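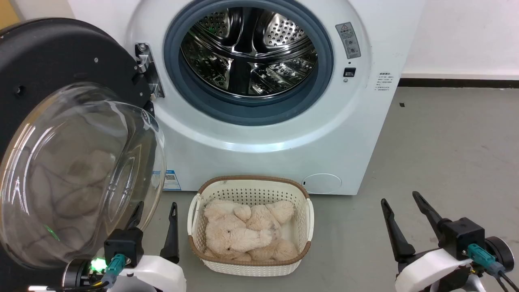
Gidell front loader, door open, with a teddy bear in the basket.

Plultano Reconditioned Laundry
Home > Washing machines > Front loaders > Gidell

Gidell front-loading washing machine, white
Reconditioned, £227
Two-year guarantee
In stock, collection or local delivery

We've had a lot of washing machines through the workshop and the Gidell is the one we keep recommending to friends. It's a plain white front loader with a steel drum, a big glass door and a set of programmes you can learn in one evening. It does towels, school jumpers, bedding and (yes, we get asked this all the time) soft toys, and it does them all well. If you want a machine that talks to your phone, have a look at the Trendari page instead. If you want one you load, set going and forget until it beeps, read on!

At a glance
Type: freestanding front loader
Colour: white
Drum: stainless steel
Door: glass bowl, hinged on the left
Spin: up to 1340 rpm, adjustable
Quick wash: 31 minutes
Pump filter: at the front, bottom right
Water: cold fill only
Condition: reconditioned, with light marks from use

The drum
Stainless steel all the way round, with rows of small holes and raised lifters that pick the washing up and drop it back into the water. We're fond of this drum. The lifters are well shaped, so a heavy duvet cover gets turned over properly and doesn't just slide about at the bottom. Steel also copes with the odd forgotten coin far better than an enamelled drum would, although please do check pockets anyway. Zips are best done up and bra hooks fastened.

Spin speed can be brought right down for wool and for anything with stuffing in it. The top speed is lovely for towels and cotton sheets, which come out ready for a short spell on the line. On the middle setting the machine is quiet enough to run while you have the radio on in the same room.

Soft toys and other awkward washing
Bayu Raju looks after our bench tests and always puts a few awkward things through a machine before it gets a price: a bath mat, a pillow, a fluffy teddy. The Gidell is especially good with teddies. You get a gentle programme with slow drum turns and plenty of water, and the wide doorway means you can put a large bear in whole without squashing its face.

A few tips if a bear is the reason you're shopping:

Read the label first. Anything with a battery box, a music box or glued-on parts should be sponged by hand.
Look over the seams and stitch up any gaps before washing.
Use a zipped laundry bag or an old pillowcase tied at the top. Curly fur in particular comes out much nicer.
Choose Delicates at 30 degrees with a small amount of liquid detergent, and leave out the softener.
Take the spin down to its lowest setting.
Dry it lying flat on a towel, turning it now and then, and brush the fur with your fingers once it's nearly dry.

Thick bears take ages to dry in the middle. Give them a squeeze before they go back to bed — if the stuffing feels cool, it needs longer.

The door
A front loader's door takes more knocks than any other part, so it's the first thing we go over. The Gidell has a thick, dark ring around a clear glass bowl, on a metal hinge, and it swings open well out of your way to the left. That makes it a good fit for a spot with the worktop or a wall on the right. If your wall is on the left, measure before you buy! The door can't be swapped to open the other way, and you do want room to get a basket right up to the front.

The latch is the raised hook on the inner face of the door, and it goes into a slot on the right of the doorway. Push the door shut with a flat hand until it clicks. There's no need to slam it. After a programme ends, the lock holds for a short while before it lets go, so give it a minute or so before pulling.

The inside of the door is a part people rarely clean, and it does collect dust, splashes and dried detergent in the ridges. A cloth with warm soapy water is enough for most marks, and an old toothbrush helps around the latch and the edge of the glass. Older smears may want a second go. The glass can pick up faint scuffs over the years from zips and buttons, and these make no difference to the wash.
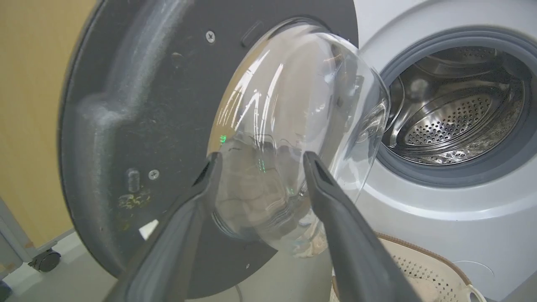 The door seal
The blue-gray rubber seal sits between the door and the drum, and it needs very little from you. Wipe round it after the last wash of the day, getting a finger into the fold at the bottom where fluff and hair like to hide. Leave the door ajar between washes so that air can get in. If you've got small children or a cat who likes warm places, keep the laundry room shut while the door is open, and always look in the drum before you start a load.

Replacement seals are easy to get. We keep them on the shelf and can fit one for you, or talk you through it if you're handy.

The filter
It's behind the round white cover at the bottom right of the front. Being able to reach it without pulling the machine out is one of the best things about this model. Clean it monthly, or more often if you wash pet blankets.

Switch the machine off at the wall and let any hot water cool. Put a shallow tray and an old towel underneath, then unscrew the cover slowly. Some water will come out — have a second towel ready. Clear away the fluff, rinse the filter under the tap and screw it back in firmly. Check for drips at the start of the next wash.

Basket and loading
Any ordinary plastic laundry basket will do for this machine, and a low one with a handle at each side is ideal. Set it on the floor straight in front of the doorway and you can pull washing down into it without anything landing on the tiles. Baskets with holes in the sides are good for damp things too. We sell the Gondal basket for people who want to pick one up at the same time, but the one you have is probably fine.

For cottons, fill the drum loosely and leave a hand's width at the top. For wool and delicates, half full is plenty. One big item on its own can make the spin uneven, so add a couple of towels to keep it company (teddies on the lowest spin are an exception and are quite happy by themselves).

What we do before it's sold
Every Gidell is run through a hot empty wash and a full cotton wash. We check the hoses, pump, seal, door lock and bearings, and change whatever is worn. The small stickers and the warning label on the front stay where they are, as they're useful if you ever need service. We don't respray cabinets, so expect the odd small mark, and ask us for close-up pictures of the particular machine you're getting if looks matter to you. We're glad to send them.

Delivery and fitting
Local delivery is to the room of your choice on the ground floor. Upstairs is possible too, but tell us about the stairs when you book. Fitting includes connecting the hoses, levelling the feet and running a short rinse to check for leaks. We can take your old machine away if it's been disconnected and drained.

If you're fitting it yourself, take out the transit bolts before the first wash and keep them somewhere safe for the next time you move house. Then get the machine properly level. A spirit level on top, front to back and side to side, saves a great deal of rattling later on.

Questions about this machine
Ring the workshop and ask for Bayu, or use the contact form. Mornings are quieter, and you're very welcome to come in and try the door, turn the drum and see the programmes for yourself. Bring the measurements of your space with you, including the depth with room for the hoses behind.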